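Home News Products Stockists Press Contact

HANCOMBE PUTS ITS NAME TO A PLAIN BLACK CAP AND ASKS BUYERS TO LOOK INSIDE IT

30 Jan 2018 – Hancombe, the workwear and uniform supplier, today adds a black baseball cap to its staff clothing range. We are not going to call it revolutionary. It is a cap. Most of the claims made for caps in our trade do not hold up once you turn one over, and we would sooner be judged on the inside of ours than on the front.

The uniform business has spent years selling hats by the badge on the front. We have read the brochures. "Performance crown" usually means a piece of stiffening. "Comfort system" usually means a sweatband. Ours has both of these and we have given them their ordinary names. 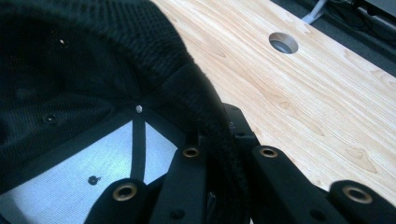
Inside the cap: gray backing behind the front crown, black seam tape, plush black sweatband.

The stiffened backing keeps the front of the crown up so that a logo can be sewn on without puckering. The seams are taped where they run up to the button. There are stitched eyelets for air, although anyone who tells you a few small holes will keep a kitchen porter cool in September is selling something.

"I was against doing a cap at all," said Harsh Awasthi, head of product at Hancombe. "Every customer I visited had a drawer full of them that staff refused to wear. The complaint was nearly always the band. It scratched, or it went hard after washing. So we spent the money there and left the rest alone. If people still put it in the drawer, we will hear about it."

Samples went out to 45 wearers at Semwal, a catering contractor, and 150 at the Pesutex distribution depot. Opinions were mixed. The band was liked. Several wearers found the crown too tall, and we have not changed it, as an equal number of complaints came in about our last crown being too low. Results of this kind are not science and we would ask the trade press not to print them as if they were.

The cap will be sold alongside the company's existing black garments, which have had their own problems. Black is the color most often ordered and the hardest to keep looking the same from one piece to the next. Two fabrics that match on the roll can part company under a shop light – one dull, one with a shine on it.

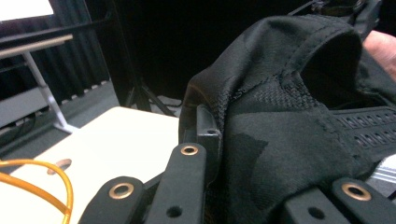 Kanokwan Nilsuwan, who runs quality checking, has the job of deciding how much of that difference a customer should put up with. Her answer is not much. She also sends back pieces for loose threads at the seams, a fault that many suppliers trim off and say no more about.

"A thread can be nothing, or it can be the end of the stitching coming undone," said Nilsuwan. "You have to pull the cloth about and look. I don't trust a garment that has only been checked folded."

Hancombe makes no promise that the cap will outlast rival products, having not tested them all. It does promise to replace any cap whose sweatband comes away within 5 months of delivery.

The cap is available in black only. Minimum order is 45 pieces, with a lower price from 1000. Embroidery is carried out by Dromex and quoted separately. Trade buyers can ask for an unbranded sample through their usual sales contact. Samples are charged for, and the charge comes off the first order.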